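Beneficiary form won't save in Prestix
March 9, 2021
Posted by the Landaso help desk

Great news on this one, it's fixed! A member was updating the beneficiaries on her retirement account and the form kept dropping the second name. We tried it in 2 browsers and got the same blank line both times.
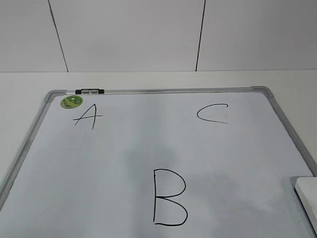
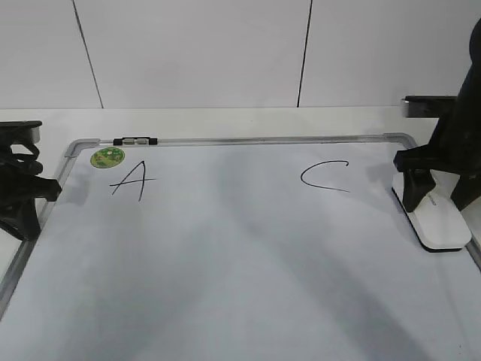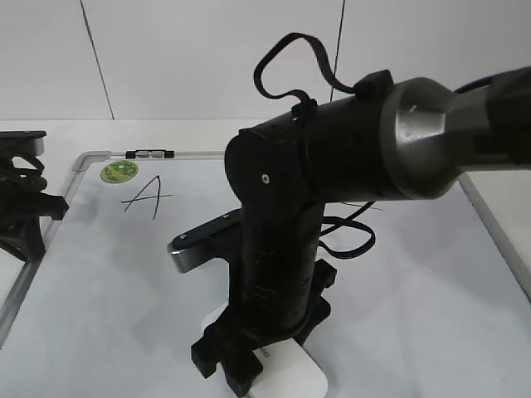 The split was the culprit. Arkport had sent over shares that added up to 99.99 percent, and Prestix wants a full 100. We retyped them, hit save, waited about 15 minutes and both names showed up (hooray!). Bakos will patch the import in April. Ticket closed.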